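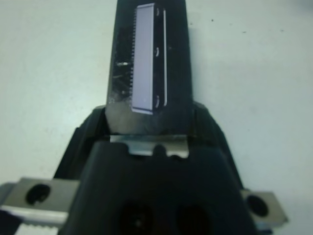
Monthly Bench and Equipment Check, Gomley Workshop
July
By Milagros Tejada

Good morning, everyone, and thank you for letting me take this one over from Leandro Moya, who kept the sheet going for longer than he ever signed up for. I've kept his order so that anyone comparing this month with last month can go line by line. My comments run longer than his did (he was a "fine / not fine" man and I am not), so please read at least the ones next to anything marked ACTION.

Room: 2
Bench sheet no. 3964
Checked: morning, before the soldering stations were switched on

1. Walkways and floor
OK. The mat by the sink had curled up at one corner again and I've turned it around so the curl faces the wall. If it starts on the other corner we'll just buy a new mat, I'm tired of it.

2. Exit door and lighting
OK. Door opens fully and latches. One tube over the parts shelves takes a while to come on. It does get there, but I'd like it changed before the dark mornings come back.

3. Dark upright units, outer surfaces
OK with comment. The black faces show everything, don't they! There are streaks and smudges on the glossy part, on the side next to the row of fine teeth, and a small shiny spot that might be a scratch or might be something raised. I didn't want to call it damage on the strength of a glint. Please wipe with the dry gray cloths only, the ones in the drawer marked Segura, and run a fingertip lightly over the spot afterward. If you feel an edge, write it down here with your initials.

4. Toothed edges and narrow slots
ACTION. Go gently, please. Very small, evenly spaced teeth like these are just the sort of thing a paper towel loves to catch on, and then you have a shred of paper in there for the rest of its life. Soft brush, top to bottom, following the line of the strip and never across it. Lucía Carretero has offered to show anyone who hasn't done it before, and she's patient, so do take her up on it. No sprays of any kind near the teeth.

5. Pale strips and light-colored facings
OK. Lavender, lilac, gray, whatever you want to call that color, we've argued about it enough. What matters for this line is whether the border sits flat and whether anything is lifting at the slanted end. Look along it from the side with the desk lamp low. Please don't press on a strip to see if it's loose. If it wasn't before, it may be after.

6. Metal plates and other bright edges
OK. Check for burrs with the cloth first and your finger second. Faisal Hayat still has the mark on his thumb from the old Misirik bracket and he'd be the first to tell you the same.

7. Standing stability
OK with comment. Anything tall and narrow gets a look every time, whether or not it was fine last month. Nothing tall is to be left on the bench overnight without something holding it. I know it's a nuisance at the end of the day when you want your coat, but a knock from a passing bag is all it takes, and the floor in here is not forgiving.

8. Power strips and leads
ACTION. The lead behind the Gromero drill press has been pinched under the foot again. I've freed it and there's no cut in the sleeve that I could find, but I've put yellow tape on it and it stays unplugged until Osamu Arai has tested it. Please leave the tape on, even if you're in a hurry and only need one hole.

9. First aid box
OK. Plasters topped up, eyewash in date, and I've put the tweezers back in their sleeve. They had migrated to the pen pot.

10. Eye protection
ACTION. 5 pairs on the hooks and there should be 6. If one went home in your apron pocket, no hard feelings, just bring it back.

11. Fire extinguisher
OK. Pin and seal in place, needle in the green. Somebody had hung a jacket over it and I've moved the jacket to the hook by the door.

12. Cloths, brushes and bins
OK. The soft brushes now live in the tall jar and the wire brushes in the tin, and they are to stay separated. A wire brush on a glossy surface would break my heart. Oily rags go in the lidded bin only.

Open items carried to next month
- Item 3: fingertip check of the shiny spot, initials needed
- Item 4: brush demonstration, ask Lucía for a time
- Item 8: Osamu to test the drill press lead
- Item 10: missing safety glasses

The sheet is back on its clipboard by the door and there's a pencil tied to it. Add your comments under mine and write as much as you like.

M. Tejada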